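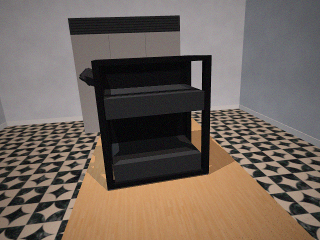
Fig. 1. Open-fronted shelving unit on a wooden surface (computer rendering).

PATTERN AND REPEAT IN PRINTED CLOTH
Handout 2: The Unit, the Step and the Ground
Strachan School of Textiles
Issued January 31, 2026

This handout supports the second lecture of the course and should be read before the first practical session. Students are expected to bring it to the print room, together with a pencil, a ruler and a pad of squared paper. The terms set out below are used in all later handouts without further explanation.

1. The unit

A printed cloth is made by placing the same piece of drawing many times over. That piece is called the unit. In block printing the unit is usually the face of the block; in screen printing it is the area of the open screen. The unit need not hold one whole motif. A flower may be divided between the left and right edges of a block, provided that the two halves meet when the block is set down again.

The size of the unit should be settled before any drawing is done. For the exercises in this course it is a square measuring 300 mm on each side. Students who have worked only on paper often choose a motif that is too small for this size and then fill the space left over with leaves or dots. It is better to enlarge the motif.

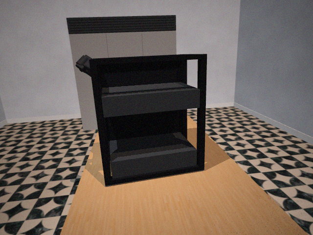 H. Strachan

2. The step

The step is the distance and direction by which the unit moves between one printing and the next. Three kinds are taught in the first term.

Straight step. Each unit stands directly beside and directly above its neighbours. The result is plain and firm, and any gap in the drawing will show as a stripe running the length of the cloth. The large Polberg furnishing cloths studied in the first lecture are all in straight step.

Half drop. Each column is lowered by half the height of the unit. The eye is led on a slant, and gaps are less easily seen. Most dress cloths with a flowering ground are made in this way.

Brick. Each row is moved sideways by half the width of the unit. Brick repeats suit motifs that are wider than they are tall. They are less forgiving on narrow cloth, where the half unit at the selvedge must be printed with the edge masked.

To test a step, draw the unit once, trace it eight times and arrange the tracings around the first. Stand well back from the wall when judging the result. Lines that were not intended, commonly called tracking, will appear at a distance long before they are noticed at the table.

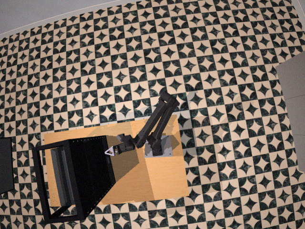
Tracking is corrected by moving weight within the unit, and only rarely by changing the step. A heavy leaf may be turned, or a stem lengthened so that it crosses the line. Students should make one change at a time and trace again after each. The Kesik pattern books, which may be consulted on request in the reading room, contain several designs in which the corrections are still visible in pencil. Pattern 1,161 is a useful case: the smaller bud was moved twice before the block was cut.

3. Figure and ground

The ground is whatever lies behind the motif. It has a shape of its own, and that shape repeats exactly as the motif does. A design in which the ground has been neglected will look like a row of separate objects – a common fault in first submissions.

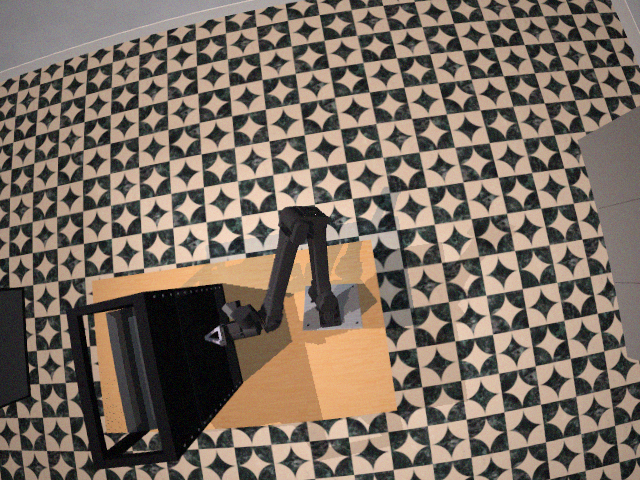 Counterchange is the practice of exchanging figure and ground from one unit to the next. It is very old, and is found in inlay, heraldry and quilting as well as in printed cloth. It requires two units of equal size, one the reverse of the other, set alternately. A tiled floor shows the principle clearly: a dark green star on a beige square lies next to a beige star on a dark green square, and the points of neighbouring stars meet so that diamond-like shapes run diagonally across the whole. Those diagonal rows come from the meeting of the units and have to be planned for. In cloth the same effect is obtained with two blocks and one colour, the second block being cut so that the ground prints and the motif is left bare.

Registration matters more in counterchange than in any other repeat. Where two dark areas meet only at a point, a small error will either part them or join them in a blot. Isik, the fine cotton supplied for the practical sessions, should be washed and pressed before use and pinned along all four sides.

4. Work to be submitted

Each student is to hand in the following:

One unit, drawn in ink at full size.
The same unit in straight step and in half drop, traced on one sheet each.
One counterchange design in a single colour, with both units shown.
A written note of no more than 200 words on the tracking found and how it was corrected.

Work should be marked on the back with the student's name and group. Designs carried out in brick step will be accepted in place of the half drop if the tutor has agreed to this beforehand. Marked work will be returned in July.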